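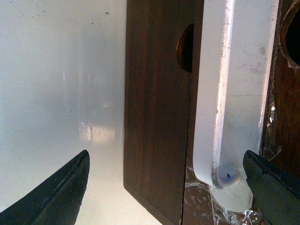
Ticket: Second arm, what do we really need to buy?
Opened: 2020-10-10
Site: Lagman workshop
Product area: Arm, gripper and wrist camera
Status: Closed by requester

Original request

Hello again to everyone on the Serdale desk, and thank you for being so patient with us the last time we wrote in. I hope this one is easier. It's partly a fault report and partly a plea for help with a budget, and I wasn't sure which form to use, so I picked the one with the bigger text box.

We are putting together our equipment request for January, and the big item on it is a second arm to go next to the one we have. The work is close-in handling around mixed surfaces: glossy white panels, dark wood, painted metal with the paint worn off along the edges, and quite often clear plastic film sitting over one or another of those. The gripper has to get its fingertips into fairly narrow places without bumping the finish, and whoever is driving relies on the wrist camera for nearly all of it.

Where we get stuck is the shiny white surface. The camera picks up reflections from the room, and the drivers have a hard time judging how far the fingertip is from the panel. They slow way down, which is the right thing to do, but it makes our hours look terrible. My first thought was to ask for a better camera on both arms. Our purchasing office (at Jedport, who hold the purse strings for all of us) wants to know why a camera that was fine last year isn't fine now, and I didn't have a good answer for them.

So, my questions, in the order they keep me up at night:

Is this a camera problem, or is it a lighting problem that I'm about to throw camera money at?
If we buy the second arm, should it have the same fingers as the first, or is now the time to switch?
What should I be putting in the budget that I've forgotten? I always forget something. Last time it was the cable covers.

Reply from support

Thanks for writing, and the bigger text box is there to be used. Before we talk about buying anything, could you send us a view from the wrist camera with the glossy surface filling most of it, room lights as you normally have them? Please don't tidy up first or shade anything. We'd also like to know whether the camera's exposure is set to automatic or fixed.

On the fingers: hold off for now. If you change the fingers and the lighting in the same request, you won't be able to tell which one you needed.

Reply from requester

Exposure is on automatic. I had to ask, and then I had to go find the menu myself because two people gave me different answers. View from the camera is below. It's the usual room lighting, nothing moved for your benefit.
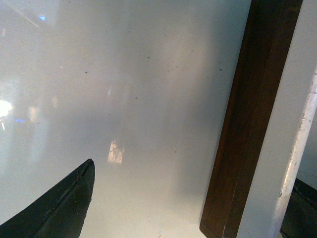 Wrist camera view over the glossy panel, normal room lights.

You'll see the bright spot over on the left, and there's a warm patch nearer the middle that drivers keep mentioning to me. I should add that the dark specks bother some people too. To me they look like dust, but one driver likes them, since at least they stay put on the panel while the reflections slide around when the arm moves. I thought that was rather clever and wanted to pass it along in case it's useful to somebody.

Reply from support

That helps a great deal, thank you, and please tell your driver we agree about the specks. Fine detail that belongs to the surface is what a person uses to judge distance, and a clean glossy panel offers very little of it. What it offers is a reflection, and your eye wants to focus on the thing reflected, which is much farther away than the panel.

A higher resolution camera in the same position would give you a sharper picture of the same reflections. We'd be happy to sell you one, but we don't think it would settle this. Here's what we would try, in this order, and the first part costs you an afternoon:

Set the exposure to fixed, at a level where the white panel is light gray on screen and not pure white. The wood will look darker than you're used to. Check that drivers can still find the edges in the deep gaps before you commit to it.

Find the lamp or window that makes the bright spot. Have someone hold a piece of cardboard in front of one source at a time while a driver watches the screen. When the spot goes away, you have your culprit. Move it, turn it off, or put a diffuser over it.

Try the same approach for the warm patch, though that may be harder to pin down. A blurry reflection like that could be nearly anything in the room.

If those help but don't get you all the way, look at a large diffused light panel placed well off to the side. You want it broad and soft. A small bright lamp simply gives you another spot.

Clear film is its own headache. Every crease throws back a highlight, and those change with each movement. Soft light will calm it down somewhat, but please don't promise your purchasing office that it will vanish.

Reply from requester

Well, I'm a little embarrassed and very pleased. We did the cardboard business, with a lot of shouting across the room, and the bright spot turned out to be a lamp that we can do without. Off it went. Fixed exposure took more fiddling. The first setting made the panel lovely and turned the gaps beside the wood into ink, so we came back up a bit and everyone seems content there.

The warm patch is still with us in one form or another. We have a suspicion and no proof. Drivers say they can live with it now that the glare is gone.

I've taken the cameras off the request and put in a line for one diffused light panel. A supplier called Plutau quoted us around $400 with the stand, and we can try it at the first station before we decide about the second. Does that sound sensible to you? And can we come back to the fingers now? Ours are the black tapered ones, and at least one has a scuffed patch near the tip. I don't know if that counts as worn out or just well loved.

Reply from support

It sounds sensible. Please ask them about the return policy in writing, and check that the stand can be fixed down. Anything that can be nudged out of position near an arm will be.

A scuff on the surface by itself is no reason to replace a finger. Look for a tip that's bent, a fingertip that no longer meets its partner squarely, or any burr that could mark a painted part. If you find none of those, keep them. For the second arm, we recommend ordering the same fingers, so that spares fit either station and drivers can swap places without relearning where the tip is.

As for what people forget, here is our usual list:

Spare fingertips, at least one full set on the shelf
A spare wrist camera cable, since that's the part that flexes all day
Cable covers (we remember)
A power outlet and network port within reach of the second station
Driver hours for setup, which should be three days in your plan even if we get you running in two
Soft cloths and a cleaner that's approved for the painted and glossy finishes you handle
Lighting for the second station, kept as a separate line so it can be dropped or delayed without reopening the whole request

Reply from requester

The power outlet! I would have sailed right past that one. The spot we had in mind for the second arm has nothing near it but a wall, so I've asked building services for a price and moved the whole item up the page where people will see it.

We looked over the fingers under a good lamp. Tips are straight, they meet nicely, no burrs that anyone could feel. They're staying. Same type is on the order for the second arm, plus a spare set.

The request has gone to Jedport with your explanation about reflections pasted in nearly word for word, I hope you don't mind. Please go ahead and close this, and I'll open a new one when the light panel gets here, because I'm sure I'll have questions about where to stand it.

Closing note from support

Closed at requester's request. Resolution: glare traced to a room lamp, exposure changed from automatic to fixed, no camera purchase. Warm reflection not traced. Link the new lighting ticket to this one when it's opened.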